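2026年9月30日（水）
Rolton

**中古デスクトップPCの分解・部品保管手順書「Malik」第2版を公開**

Roltonは、タワー型デスクトップPCの開梱から内部部品の仕分け、再組立までの作業を規定した手順書「Malik」の第2版を公開した。対象は、企業および教育機関から回収したスチール筐体のタワー型機である。第2版では、基板類の一時保管方法、筐体の設置姿勢、配線の退避順序の三項目を改訂した。

## 改訂の背景

初版の運用期間中に、Hägglund作業所で処理した筐体は1573台である。作業記録を集計した結果、再作業の主な発生箇所は、取り外した基板を作業台に平置きする工程と、電源ケーブルを戻す工程に集中していた。平置きでは端子面が台の表面に触れやすく、取り出し順も崩れる。第2版ではこの工程を廃止し、溝付きホルダーに基板を立てて差し込む方式に統一した。 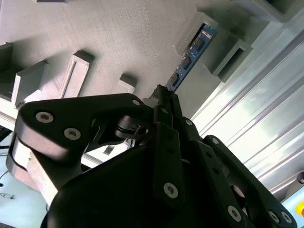

ホルダーへの差し込みは、基板の縁を溝に合わせ、端子部に力を加えずに行う。斜めに入った場合は押し込まず、一度抜いてから差し直す。ホルダーの溝幅は基板の種類ごとに指定し、兼用を認めない。8月の試行では、延べ2807枚超の基板をこの方式で保管した。試行で得た差し込み方向の指定は、手順書の付表に収録している。

## 筐体の設置

筐体は側板を外し、開口部を上に向けて横倒しに置く。前面ベゼルは作業者側とする。この姿勢では、電源ユニットが左奥、光学ドライブベイが右奥、ハードディスクケージが右手前に位置する。仕様ラベルは電源ユニットの上面にあり、筐体を動かさずに型式を確認できる。機種によって配置が異なる場合は、開口部を上に向けることを優先し、ベゼルの向きは作業票に記載する。

部品用の固定プレートは筐体の左側に置く。プレートと筐体の間には、側板の縁に触れずに部品を移動できる間隔を確保する。作業台はアルミフレーム製を標準とし、天板の溝に落下したねじは工程の区切りごとに回収する。

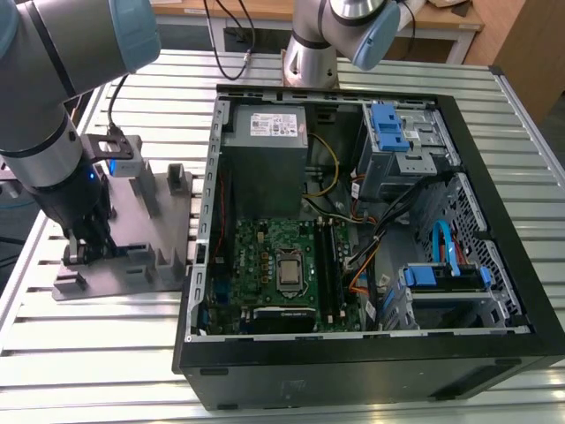

**Beril Yazıcı**

## 配線の退避

電源ユニットから出る黄色と黒の電源線は、マザーボードの中央部にかかりやすい。メモリスロットに触れる前に、電源線をドライブベイ側へ寄せる。SATAケーブルは色による用途の区別を行わず、両端の接続先を作業票に記録する。ケーブルの色は製造時期や調達先で変わるため、色だけを根拠に再接続してはならない。

青色樹脂のドライブレールを使用する機種では、レールを付けたままドライブを引き出し、レール単体での保管は行わない。光学ドライブのリリースラッチは、解除の必要がない限り閉じた状態を保つ。

## CPUおよび拡張カード

CPUは、型式の確認を除きソケットから外さない。交換対象となった場合に限り、メモリと拡張カードをすべて退避した後に着手する。拡張カードはブラケットのねじ、スロットの固定爪の順に解除し、ヒートシンク部を持たずに基板の両端を支える。

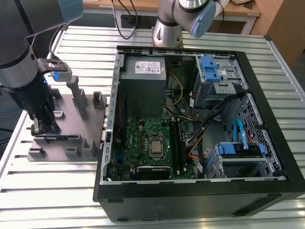 再組立は分解の逆順とし、メモリ、拡張カード、ドライブ、配線の順に進める。メモリは両側の固定爪が閉じた位置にあることを目視で確認する。配線を戻した後、ファンの回転範囲と通気用の金属グリルの前にケーブルが残っていないことを点検し、側板を取り付ける。通電検査は側板の取り付け後に行い、結果を作業票の最終欄に記入する。

1台あたりの標準作業時間は、分解、仕分け、再組立、通電検査を含めて70分に設定した。清掃時間および記憶媒体のデータ消去時間は含まない。腐食または筐体の変形が認められた個体は標準時間の適用外とし、別票で管理する。

手順書の改訂を担当したGönül Yazıcıは次のとおり述べている。「初版では保管の条件が文章だけで書かれており、作業所によって解釈が分かれていた。第2版では溝の位置と差し込み方向を付表で指定した。ノート型機と小型筐体は今回の対象に含めておらず、寸法の整理が済み次第、別冊として扱う予定である」

## 提供方法

「Malik」第2版は、本文、付表、作業票の様式で構成する。初版の利用登録者には差し替え版を送付する。初版の作業票は在庫分に限り継続して使用できるが、基板の保管欄には第2版の記号を用いること。固定プレートの寸法図は付表に含まれ、自社内での製作に使用できる。

## 本件に関する問い合わせ先

Rolton 広報担当 Beril Yazıcı
手順書の技術的内容については、Hägglund作業所 手順書係 Gönül Yazıcı宛て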